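Workshop notes: the folding build, and why I am not cheering yet

Feb 19, 2022

Regular readers will know that I voted against the two-arm project when it came round at the Kevbridge shared workshop. I lost, and I have since spent more evenings on it than most of the people who voted for it, so I suppose I have earned the right to grumble in print. The plan, for anyone who missed the last issue, is a pair of arms that will fold a shirt on a table without being held by the hand through every step. The members who proposed it call the thing Drundis. I call it the expensive ironing board, although it doesn't iron.

A fair bit has changed since the January issue. The arms are on their stands, the cables are long enough at last, and the table has been covered in grey fabric, which was the first decision on this build that I agreed with straight away. On the bare top the cloth slid off whenever a finger nudged it. With something for the shirt to sit on, you can at least tell whether the arm has missed or the shirt has run away. 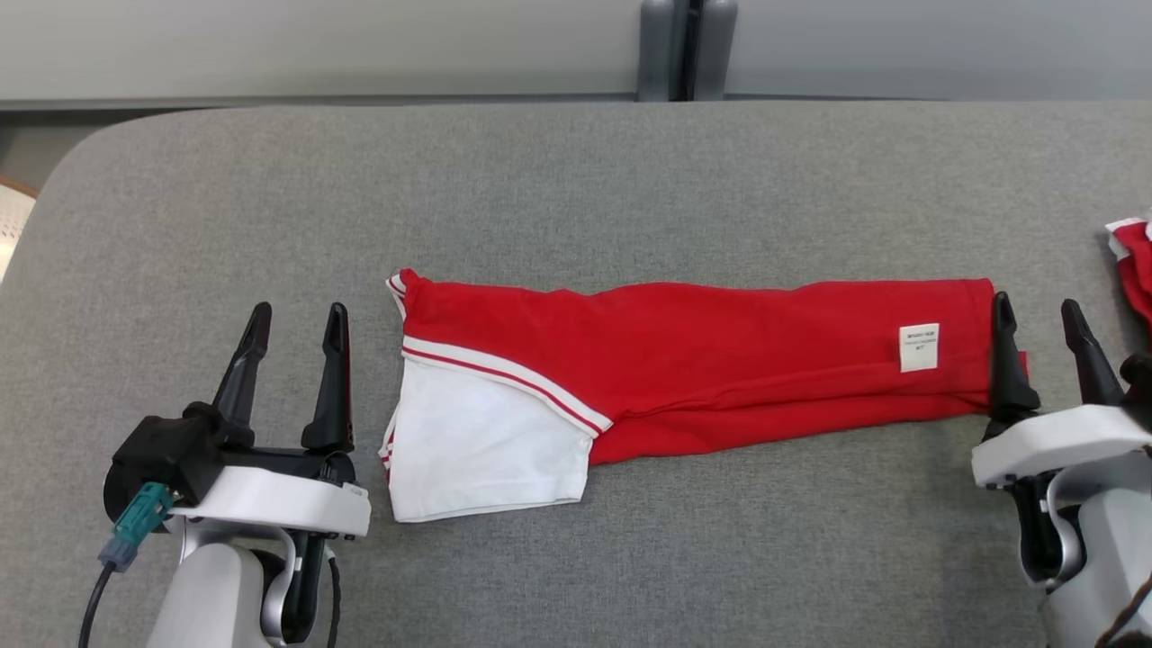
Reading time: 4 minutes

We are working with red shirts that have white trim, and they are harder than they look. A collar is thick and springy. A hem is thin and lies flat, and a finger coming in at the wrong height will pass over it as if it weren't there. The long fold is the one the arms manage best. Getting a shirt into a strip takes a few moves that are much the same each time, and if the shirt starts off square to the table, the result is decent. Wrinkled, but decent. I have put worse in my own drawers.

If the shirt starts off crooked, it is another story. The routine we are using came from a free project called Indomby, and its notes are full of confidence. They say the program copes with cloth "in any starting position". I would like to know whose cloth, and whose positions. Ours copes with two, near enough, and one of those is the position you would put a shirt in if you were about to fold it yourself. Drop one in a heap and the arms will pinch at the top of it, lift, lower, and pinch again until somebody takes pity and presses stop.

I did keep a tally, as I said I would at the last meeting. Out of 200 tries, 70 ended in a fold that I would accept from a teenager. The keener members point out that the good ones mostly came late on, after the fingers were adjusted. That is true. It is also true that by then we had all learned how to lay the shirt out so that the arms would like it, and I don't see how you separate the one from the other. I asked for a run where the person laying out the shirts doesn't know what the program wants. It is on the list. It has been on the list for a while.

The fingers deserve a paragraph of their own. They are long and narrow, and they were drawn to pick up stiff things, small boxes and the like. For cloth you want to get under an edge without pushing it along in front of you, and a squared-off tip isn't much good at that. We tried rubber tape, which gripped so well that it wouldn't let go. We tried a thinner tip, and it snapped. The present pair is a compromise, and I expect we'll be printing another before the month is out.
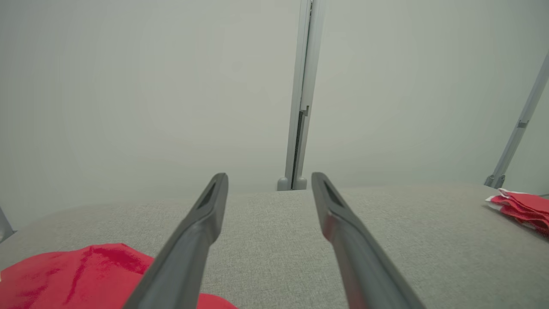

Fingers open over the grey cover, with red cloth on either side.

The view from down at the wrist has been more use than I expected, and I will give credit for it. From up high a fold always looks tidy. From down there you get the gap between the tips and every crease in the cloth, and it is much easier to say why a grab went wrong. The snag is that the fingers take up a good deal of the view, and the closer they get to the thing you care about, the more they hide it. Moving the mount would help. Moving the mount also means setting up the whole arm again, and I have done that once this winter and would like a rest.

On money, we had the stand parts from Lukáč, who were quick, and sent us the wrong brackets, and were quick again. The rest has come out of the general pot. I still think the pot would have been better spent on the dust extraction, and I will say so again when it comes up for a vote.

What comes next is stacking. The folded shirt has to be moved to the back of the table and put down without coming undone, and at present a person does that part. I have heard it described as the easy bit. The same was said of the collar.

Build nights carry on through February. Bring a shirt if you like, preferably one you aren't fond of, and please wind the cables back up when you finish.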